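Notes for the talk – Covers and cushions: looking after soft seating in shared rooms
Planden housekeeping group, Sunday, April 19, 2020
Speaker: Seema Pal

Slide 1. Title
Wait for people to finish joining. Say hello. Atif has the sound, so if anyone can't hear, write to him and leave me out of it. Questions at the end, except the laundry question, which always comes up early and can be asked when it comes up.

Slide 2. What this covers
Loose pillows on chairs and their covers. No mattresses, no fitted upholstery. Fongchan did upholstery in March and her notes are still up.

Slide 3. How we got here
The reading room at Thepsuriya opened with a pillow on every chair. We bought 100 covers in one order, all white, and washed all of them on the same setting. Some came back fine. A lot came back short, with the pillow bulging at the open end.
Read out the line from the order sheet: item 2209, "soft cover, white." No fiber content given. That was our mistake when we ordered, and I'd say so plainly if asked.
Pause here. Somebody usually has a similar story.

Slide 4. Pulling a cover on
Most people hold the pillow by one end and shake the cover down over it. The filling drops to the bottom and stays there. Then they punch it, and the corners never fill.
Do it like this instead. Turn the cover inside out, put both hands in to the far corners, take hold of the pillow through the fabric, and roll the cover back over your arms. Set the pillow down on the seat before you close anything.
If I have the spare pillow with me, do it once slowly and don't talk while doing it.

Slide 5. Hands on both sides
Once the cover is on, carry the pillow with a hand on each side. Pressing from the sides moves the filling toward the middle. Lifting by one corner pulls on the seam, and the seam is where most of ours went.
Leave the two pictures up for a minute.

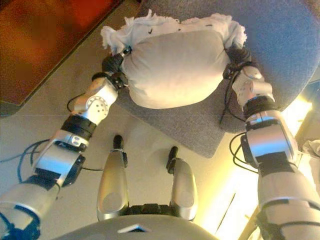
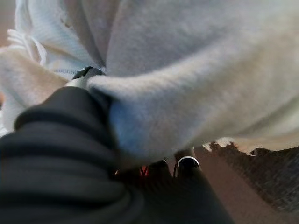
Slide 6. Fuzzy fabric
People like it and it's warm to sit against. It also picks up everything. Go over it with a dry brush, one direction only, before it goes in the wash. Brushing after the wash raises more fuzz and you end up with lint on every dark coat in the building.
Keep tape rollers off it. Radomir disagrees with me on this – let him say so, he has used them at Dremutness for a long time. My view is that they pull fibers out.
White shows marks early. I count that in its favor. A mark you see on the first day comes out with cool water and plain soap. Dab, don't rub.

Slide 7. Washing
Cool wash, short spin, half load.
Close any zipper first. An open zipper catches the knit next to it and then you have two covers to mend.
Dry flat on a rack. If you must use a dryer, lowest heat, and take them out a little damp.
Laundry question goes here if it hasn't come up: yes, wash new covers before first use. Yes, even the expensive ones.

Slide 8. Seams
Check the seam every time the cover comes off. Run a thumb along it. A loose stitch can be fixed in a minute with ordinary thread. A hole as long as your finger means the cover goes in the mending bag, and the pillow waits on the shelf.
Yupin has a good way of closing a knit seam so it still stretches. Ask her to explain it, she does it better than I do.

Slide 9. What to write down
Date washed, setting used, anything odd. One line on the card inside the closet door. We tried a spreadsheet and people stopped filling it in.

Slide 10. Ordering again
Stoltex is the supplier we use now. Ask for the fiber content in writing. Ask for one sample and wash it three times before you order the rest. Buy a few more covers than pillows, so that nobody sits on a bare one on laundry day.
If time is short, skip the price table and say it's in the handout.

Questions
Atif reads them out. Stop on time. Remind people that the mending bags go to Fongchan, labeled with the room.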